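第4章 キッチンシンクへの取り付け

Uler 浄水ユニット 設置・使用説明書(アンダーシンク型)
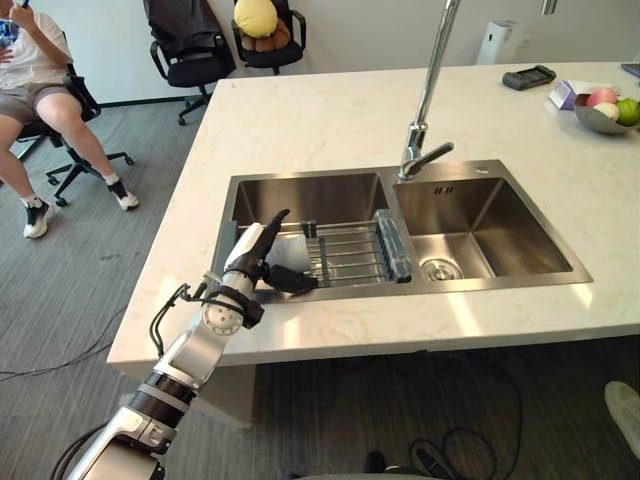 この章では、浄水ユニット本体をシンク下のキャビネットに取り付け、専用水栓から浄水を出すまでの作業を説明します。第3章「設置場所の確認」が済んでいない場合は、先にそちらをお読みください。給水管の材質や止水栓の形状によっては、別売の接続部品が必要になります。

作業時間の目安は、専用水栓用の穴がすでに開いている場合で半日以内です。天板に新しく穴を開ける場合は、石材加工の業者に依頼してください。

4-1 作業の前に

次の条件を満たしているか確認してください。

・キャビネット内に、本体を垂直に立てて置ける空間があること
・本体の上に、カートリッジを引き抜くための空きが132 mm以上あること
・冷水側の止水栓が手で回せること
・キャビネットの底板が水平で、たわみがないこと

注意
温水側の配管には絶対に接続しないでください。カートリッジの樹脂が変形し、水漏れの原因になります。

注意
ディスポーザーを設置しているシンクでは、本体をディスポーザーと反対側の壁に取り付けてください。振動で継手がゆるむことがあります。

2槽式シンクの場合、排水トラップが左右の槽の中間に寄っていることが多く、キャビネットの中央には本体を置けません。左右どちらかの側板に寄せて設置します。アイランド型のキッチンでは背面の板が薄いことがあるため、壁固定ではなく側板固定を選んでください。

4-2 同梱品

本体(Uler) 1
取付金具 1
専用水栓 1
水栓用パッキン(上) 1
水栓用座金(下) 1
水栓用ナット 1
分岐継手 1
給水チューブ(青) 1
浄水チューブ(白) 1
カートリッジ Zasum 1
木ねじ 4
結束バンド 6
チューブ抜き工具 1

足りない部品がある場合は、作業を始めずに販売店へご連絡ください。市販のチューブで代用すると、外径がわずかに違うだけでも継手から水がにじみます。

別に用意していただくもの:モンキーレンチ、プラスドライバー、チューブカッター、バケツ、乾いた布、懐中電灯、鉛筆。

チューブカッターがないときは、新しい刃のカッターナイフでも切断できます。はさみは使わないでください。切り口がつぶれて楕円になり、継手の中で密着しません。

4-3 止水と水抜き

1. シンク下の冷水側止水栓を時計回りに止まるまで回します。

2. 既存の水栓のレバーを冷水側にして開き、水が止まることを確かめます。水が細く出続けるときは止水栓が閉まりきっていません。止水栓自体が古く、閉めても水が出る場合は、住宅の元栓を閉めてください。

3. バケツを止水栓の下に置きます。

4. 止水栓と既存水栓をつないでいる給水ホースのナットを、モンキーレンチでゆるめます。止水栓の本体をもう一本のレンチで押さえながら回すと、壁の中の配管に力がかかりません。

5. ホースに残った水をバケツに受けます。コップ半分ほどの水が出ます。

6. 止水栓のねじ部に古いパッキンが貼り付いて残っていないか、懐中電灯で照らして確認します。残っている場合は指か竹串で取り除いてください。金属の工具で削ると、シール面に傷がつきます。

メモ
集合住宅では、元栓が玄関横のメーターボックス内にあります。隣の住戸の元栓と並んでいることがあるので、部屋番号を確かめてから操作してください。

4-4 分岐継手の取り付け

1. 分岐継手の袋ナット側に、付属のパッキンが入っていることを確認します。

2. 分岐継手を止水栓にまっすぐ当て、手で時計回りに回します。最初の2回転は必ず手で行ってください。斜めに入ると途中で重くなります。重いと感じたら戻して、やり直します。

3. 手で止まったところから、モンキーレンチで4分の1回転だけ締めます。

4. 分岐継手の反対側に、4-3で外した給水ホースを取り付けます。締め方は同じです。

5. 分岐継手の横に出ている差込口が、本体を置く側を向いているか確認します。向きが違うときは、いったんゆるめてから向きを直します。締めた状態で無理に回さないでください。

注意
シールテープは使用しないでください。この継手はパッキンで止水する構造で、テープを巻くとパッキンが正しい位置まで届きません。

4-5 専用水栓の取り付け

専用水栓は、天板またはシンクの縁にある直径35 mmの穴に取り付けます。ソープディスペンサー用の穴を転用することもできますが、穴の周囲に水栓の台座が平らに載ることを確かめてください。

人工大理石、天然石、ステンレスのいずれの天板にも対応しています。天板の厚さは40 mmまでです。それより厚い場合は、延長ボルト(別売)をご使用ください。

1. 穴のまわりの汚れと古いコーキング材を取り除き、乾いた布で拭きます。

2. 水栓の足に上パッキンを通し、溝のある面を下に向けます。

3. 水栓を上から穴に差し込みます。吐水口は、使用時に水が槽の内側に落ちる向きに合わせてください。水切りかごやラックを縁に掛けて使っているお宅では、かごを置いた状態で吐水口を左右に動かし、当たらない位置を決めてから固定します。

4. キャビネットの中から、座金、ナットの順に通し、手で締めます。

5. もう一人に上から水栓を押さえてもらい、レンチで締めます。一人で作業する場合は、吐水口を養生テープで天板に仮止めしておくと、締めている間に向きが変わりません。

6. 水栓を軽く前後に揺すり、台座が浮かないことを確認します。

注意
天然石の天板では、ナットを強く締めすぎると穴の縁から割れることがあります。台座が動かなくなった時点で止めてください。

石の天板は水を吸うものがあります。台座のまわりに水がたまったままにすると輪じみになるため、使用後はふき取ってください。

4-6 本体の固定

1. 取付金具を側板に当て、金具の下端が底板から79 mm以上の高さになる位置を決めます。

2. ねじ穴の位置に鉛筆で印をつけます。

3. 上の2か所の木ねじを半分まで締め、金具が水平か確認します。

4. 残りの2か所を締め、最後に上の2か所を締めきります。側板の厚さが15 mm未満のときは、ねじの先が反対側に出ないよう、付属の木ねじの代わりに短いものを用意してください。

5. 本体の背面にあるつめを金具の溝に合わせ、上から下へ滑らせます。かちっと音がするまで押し下げます。

側板に固定できないときは、底板に置いて使うこともできます。その場合は別売の置き台を使用し、本体が倒れないようにしてください。本体を横に寝かせての使用はできません。

4-7 チューブの接続

青のチューブは分岐継手から本体の「入」へ、白のチューブは本体の「出」から専用水栓へつなぎます。逆につなぐと水は出ますが、ろ過されません。

1. 必要な長さにチューブを切ります。カートリッジ交換のときに本体を手前に引き出せるよう、少し余裕を持たせてください。

2. 切り口が直角になっているか確認します。斜めになっていたら、切り直します。

3. チューブの先から15 mmの位置に鉛筆で印をつけます。

4. 継手の奥に当たるまで差し込みます。途中で一度軽い抵抗があり、そこからさらに押し込むと印が隠れます。印が見えている場合は差し込み不足です。

5. チューブを軽く引き、抜けないことを確かめます。

6. 結束バンドでチューブを側板側に寄せます。強く締めるとチューブがつぶれるので、指で動かせる程度に留めてください。

チューブを曲げるときの最小半径は50 mmです。一度折れたチューブは白い筋が残ります。その部分は伸ばして使わず、切り落としてください。

チューブを外すときは、チューブ抜き工具で継手の輪を押さえたまま、まっすぐ引き抜きます。止水してから行ってください。

4-8 カートリッジの装着

1. カートリッジ Zasum を袋から出し、上下の保護キャップを外します。

2. 本体上部のふたを反時計回りに回して外します。

3. カートリッジの矢印を本体の矢印に合わせ、まっすぐ下ろします。

4. ふたを閉め、手で止まるまで回します。工具は使いません。

5. ふたの日付目盛りを、装着した月に合わせます。

保護キャップを外し忘れると水がほとんど出ません。お問い合わせの中で特に多い例です。

4-9 通水と水漏れの確認

1. 専用水栓を開いた状態にします。

2. 止水栓を少しだけ開きます。全開にするのは、確認が終わってからです。

3. 空気の混じった水が出ます。しばらくすると、黒っぽい水が出ることがあります。これは活性炭の微粉で、有害なものではありませんが、飲まないでください。

4. 水が透明になってから、さらに10分間流します。

5. 専用水栓を閉め、止水栓を全開にします。

6. すべての接続部を乾いた布または紙で拭き、15分おいてから、もう一度紙を当てます。紙がぬれた場合は、その接続部をやり直してください。

7. 翌朝、キャビネットを開けて底板を確認します。

確認する場所は、止水栓と分岐継手の間、分岐継手と給水ホースの間、分岐継手の差込口、本体の「入」と「出」、本体のふた、専用水栓の足の7か所です。

注意
確認が終わるまで、キャビネットの中に食品や電気製品を戻さないでください。

4-10 困ったときは

水の出が弱い
止水栓が全開か、チューブが折れていないか、保護キャップを外したかの順に確認してください。いずれも問題がなければ、カートリッジの目詰まりが考えられます。

水栓を閉めても水が垂れる
取り付け直後は、本体に残った空気が水を押し出すため、しばらく垂れることがあります。3日たっても続く場合は、専用水栓の弁を点検してください。

水が白く濁る
細かい空気の泡です。コップに入れて置いておき、下から澄んでくるようなら問題ありません。

本体から音がする
水を出し始めたときの短い音は正常です。止めたときに「ドン」という音がする場合は水圧が高すぎます。減圧弁の取り付けを水道業者にご相談ください。

分岐継手から水がにじむ
増し締めをする前に、いったん外してパッキンを見てください。ねじれたまま締めると、いくら締めても止まりません。

4-11 カートリッジの交換時期

Zasum のろ過能力は、総ろ過水量1,305リットルです。水量に達していなくても、装着から6か月で交換してください。長期間使用しなかったときは、使い始めに2分間流してから飲用にします。交換の手順は第6章で説明します。

交換用カートリッジの注文番号は215です。ご注文の際は、本体側面のラベルにある型式もあわせてお知らせください。

使用済みのカートリッジは水を切り、お住まいの自治体の区分に従って捨ててください。

製造 Canine
国内販売・修理受付 Wanyama
本文 Rehema Mfinanga 図面確認 Troels Vestergaard
2019年11月 改訂

第5章「毎日の使い方とお手入れ」へ続く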